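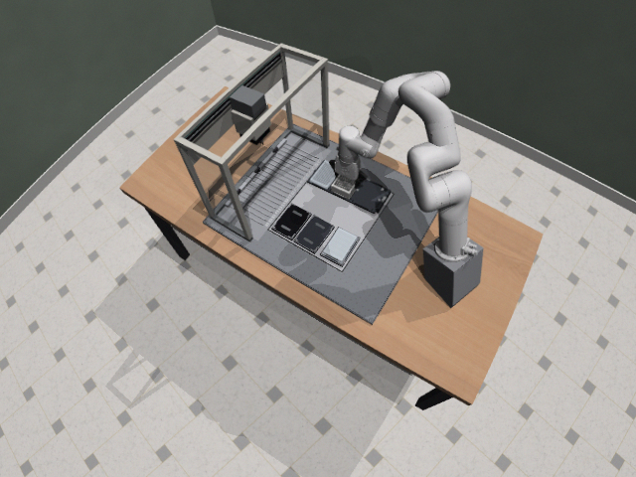

Wooden table on a tiled floor with small dark diamond accents.

5 min read

STODANTHORPE'S RIVER PATH REOPENS TO WALKERS AND SKETCHERS ON 18th July, WITH OVERNIGHT STAYS AT RASHIDI HOUSE

Hello from Stodanthorpe! I'm Fitriani Nair, I look after visitor programs for the town, and I get to announce the thing I've been boring my friends with since last winter. The old river path from the Kelley landing up to the mill village of Borent is open again from end to end. You can walk it, you can sit down on it with a paintbox, and for the first time you can sleep halfway along it in a proper bed.

If you've been here before, you probably know the bottom stretch, where the river goes wide and slow and the boat sheds lean out over the water. Most people took a picture there, bought an ice cream and drove off to the coast. I did exactly the same on my first visit (pistachio, very good). The part they missed is upstream, where the valley closes in and the rock goes a rusty pink late in the day. Landscape painters used to come for that pink by the trainload, and there are little oil studies of the Borent weir hanging in front rooms all over the county, most of them unsigned and a few of them terrible.

Then the bank slipped, the middle of the path went into the river, and everyone got used to going around by the road. It's a dull road.

What's open

The full path is an easy day on foot, out and back, with a long lunch in the middle. We've marked 14 stopping places along it, each with a flat stone to sit on and enough room to put up a small easel without blocking the way. They were picked by Gitau Okoth, who has painted this valley in every kind of weather and has strong feelings about where the sun ought to be. I argued for one more stop by the footbridge, and I lost. He says the view is "all handrail," and now that I've sat there with a pencil I have to give him that one.

The climb after the boat sheds is the only steep bit. There are steps, and there's a rail on the river side. Above the steps the path runs level through alders until you come out at the weir, and you'll hear the weir well before you see it.

Dogs are welcome on a leash. Bikes aren't, sorry, the new section is too narrow for them.

Where to stay

Rashidi House sits right beside the path, above the second bend. It was a ferry office, then a tea room, then shut for longer than anyone likes to say. Idrisa Owino and Hjalti Hedegaard took the lease in February and have been sanding things ever since. There are 3 bedrooms upstairs, and a long room downstairs facing the water where guests can spread out wet paper and leave it overnight.

"We wanted a place where you can come in muddy and have soup," Idrisa told me when I went up to see it. "People keep asking if there's a spa. There's a bath. It's a big bath, but it's a bath."

The kitchen serves soup, bread and cheese to walkers from late morning until the pot is empty, whether or not you're staying. Hjalti bakes a dark rye loaf with caraway in it that I would happily walk uphill for, and now I suppose I do. If you'd like supper as well, say so when you book, as it's cooked to order and the nearest other supper is back down in town.

Guests need to carry their own bags in. There's no vehicle access at all, and the nearest parking is at the Kelley landing. Pack light! I took a wheeled suitcase the first time and I'd like that not to be mentioned again.

The weir studies

Up in Borent, the old mill counting room is showing a group of those small river paintings all summer, borrowed back from families who've had them on the wall for generations. Dennis Gachanja put the show together, mostly by knocking on doors. He's hung them in the order you'd come across the views if you were walking upstream, so it makes a lovely end to the day, going around the room and recognizing the bend where you had your sandwich.

"Some of these are by people who came once, on vacation, and never painted again," Dennis said. "I like those best. They got the color of the rock right and everything else wrong."

My own favorite is a tiny one near the door, painted on the lid of a cigar box, with the weir in the rain and what I'm fairly sure is a cow. Dennis says boulder. Please come and settle it.

Entry to the counting room is free. There's a bench, a visitor book and a shelf of postcards, and the floor slopes toward the river, so take care with wheels of any kind.
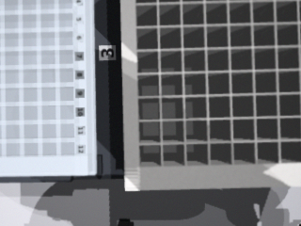 Opening day

We're starting from the Kelley landing in the morning, and we'll go up in small, unhurried groups. Gitau will be sketching at the weir and is happy to be interrupted (he says this now). The boat shed owners are opening their doors for the day, so it's a good chance to get a look inside before you set off. Soup at Rashidi House will be on from late morning as usual, with a second pot standing by.

Bring shoes with some grip, a hat, and whatever you like to draw with. We'll have pencils and paper at the landing for anyone who turns up without. Children are very welcome, and the stretch as far as the boat sheds is fine for short legs.

The map

We've printed 2,000 copies of a folding map, drawn by hand and light on words, with the stopping places marked and the best hour for each one noted beside it. Pick one up at the landing, at Rashidi House or in the counting room. They're free. The back is left blank on purpose, in decent paper that will take a pencil and a bit of watercolor.

Getting here

The bus from the rail station stops by the landing every 2 hours through the summer, and the last one back leaves in the early evening, so keep an eye on the time if you get settled up at the weir. Drivers should follow the signs for the landing and ignore the ones for the old ferry, which point to a field.

Writers, editors and anyone planning a summer piece on painters' towns: I'd love to walk you up there myself. Idrisa is holding a room for press visits, and Dennis will open the counting room early if you'd like to see the paintings without company. Drop me a line at the Stodanthorpe visitor office and tell me whether you want supper.

Press contact: Fitriani Nair, visitor programs, Stodanthorpe
Room bookings: Idrisa Owino or Hjalti Hedegaard, Rashidi House
Exhibition: Dennis Gachanja, the counting room, Borent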